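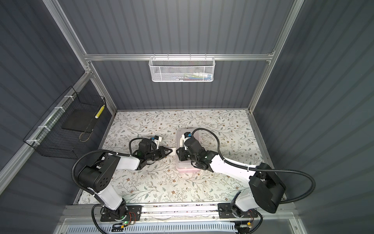 Leafy vines and small brown and tan flowers on a white work surface.

Does a patterned surface really hide the mess?

Every January the home pages fill up with the same advice: stop buying plain white, get something with a print on it, and you'll clean half as often. The Cotcombe catalog says so on its second page. Hallov goes further and promises a "low-upkeep look" for its botanical table covers and shelf liners. I have my doubts, and after a winter of living with one I have more of them.

My own cover is the Skivent botanical, 18 dollars a yard, on the kitchen table since last fall. It does hide crumbs. It hides them so well that my sleeve finds them first. Coffee rings are another matter. A ring is a ring, and a few printed leaves don't break it up the way the catalog says they will. Tomato sauce shows up on it from across the room.

Karlijn Geerts wrote in after our last issue to defend prints. She has had hers for four years and says she wipes it down once a day, same as she did with the plain one. I'm glad she likes it, but if the wiping stays the same, I'd like to know what the print is saving her. She also says it cheers up a dark kitchen, and there I have no argument.

The number that gets passed around is from a survey Hallov ran with its own customers. It had 2532 replies, and most people said they felt their table "looked cleaner" with a pattern. Looked cleaner to whom? These are people who had already picked out a pattern and paid for it. There was no group with plain covers to compare against, and the question didn't ask how often anyone wiped anything.

Then there is fading. Dimaculangan Home Goods will tell you its inks hold up to sun. Put the question to the counter staff and you hear "normal use," and my south window apparently falls outside that. The end of my table nearest the glass has gone a shade lighter, and on a print you can't fix that by bleaching the whole thing.

If you like flowers, buy flowers. Get a sample first, leave it by a window for a month, spill something on it and see what the stain looks like the next morning. Ask whether the cut piece can go back if it arrives creased. Mine came folded in eighths and the creases are still there.

Letters on shelf liners are welcome for the next issue, especially from anyone who has managed to get the sticky kind off in one piece.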